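My mornings with the teardown cell at Tevura start with a coffee and a hex key, and the coffee usually goes cold. The cell has one job: take the parts out of old desktop computers and put parts back in. One arm, one gripper, one slotted aluminum table. I look after it, and I've grown fonder of it than I probably should!

People ask about the software. I'd rather talk about the tray. It's gray plastic, it sits right beside the computer, and every part has its own holder – drive, memory, processor. If the tray shifts even a hair, the whole day goes sideways.

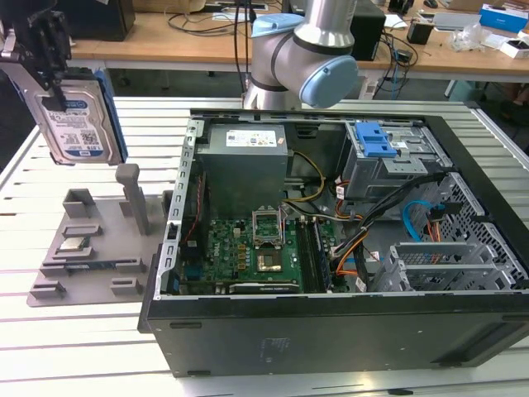
Hardware & Workshop

Reda Benmoussa taught me the setup when I joined, and I still do it his way. Clamp first, then teach the points, then run the whole thing at 15 percent speed with your hand near the stop button. He made me do it 30 times before he let me go any faster (I complained, he ate his sandwich).

Drives are the fussy ones. The caddies have a bit of give in them, so if you squeeze too hard they bow, and if you go too easy the drive tips on the way over. We keep a notebook for grip settings, and the page for drives is mostly crossings-out.

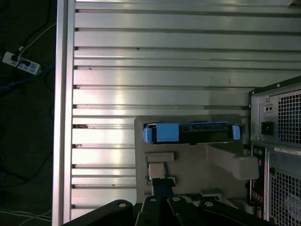

Then there are the screws. The finger linkages work themselves loose, slowly, and you won't hear it. I check every one of them at the start of a shift, and I put a dab of threadlocker on anything that moves under the key. Last November I skipped a week and spent two days chasing what I was sure was a camera problem. It was a screw.

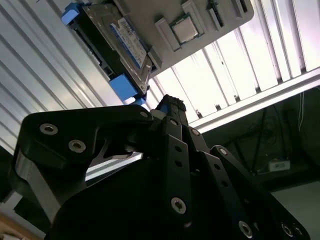 Fingertips I swap when the counter says 1,052 picks, a number Reda came up with and has never explained. The new pair takes 8 minutes to fit, plus however long it takes me to find the good tweezers. After that I teach the tray corners again, slow run, and back to work.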